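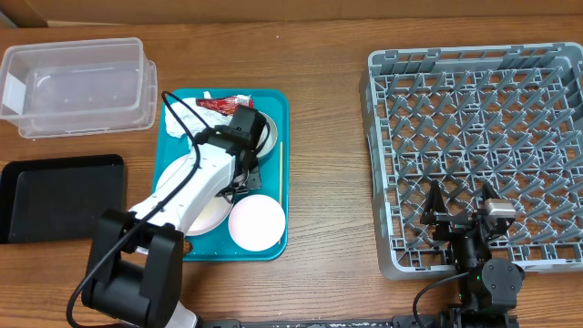
Clearing trays after a shared lunch: project report
Hsin-yi Yeh
Group 3, Sivedham campus

1. Background

Our group looked at what happens to a lunch tray between the last bite and the dish rack. The student dining hall at Drumuvcombe serves 200 trays on a normal weekday, and everything on them has to be split into washing, garbage and food scraps. The hall manager told us that wrappers in the scraps bin are the most common complaint from the compost contractor, Urnanier. We wanted to know if the order in which a tray is cleared makes any difference to this.

2. Set-up

We worked at one wooden table. Dishes were cleared from a serving tray and went into a grey dish rack on the right. A clear plastic container and a flat black tray were kept on the left for whatever was not a dish. Each tray was made up to look like a used one, with plates, small dishes, a paper napkin and a snack wrapper. Some also had a wooden skewer or chopstick, which caused more trouble than we expected. Thin sticks slide under the plates and are easy to miss.

3. Method

We compared two orders. In the first, dishes were lifted out straight away and the rest was dealt with afterwards. In the second, napkins, wrappers and sticks came out first, then food, then dishes. We did 30 trays in total, the last of them on 30th July. After each tray we checked the bins and the rack by hand and wrote down anything that had ended up in the wrong place.

4. Food scraps

Food was the slowest part.

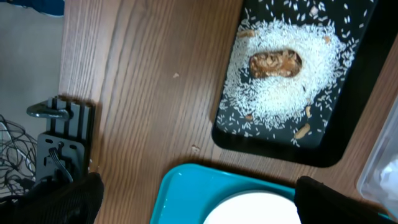
Rice in particular spreads out. A mound holds together in the middle, but the long grains scatter toward the rim and a few always stick to whatever else is there. Larger pieces can be picked up in one go. Small bits such as a peanut or a crumb have to be scraped or tipped. We found tipping quicker, though it left grains on the table more often.

5. Results and problems

Counting every item, 92 per cent went to the right place when the loose garbage was taken first. The dishes-first order did worse, mostly due to napkins carried along under plates. We did not time the wiping of the table – this should be added if the work is repeated. We also used only dry, uncooked rice, so our results say little about sauce or anything sticky.

The full tally sheets are in Appendix B.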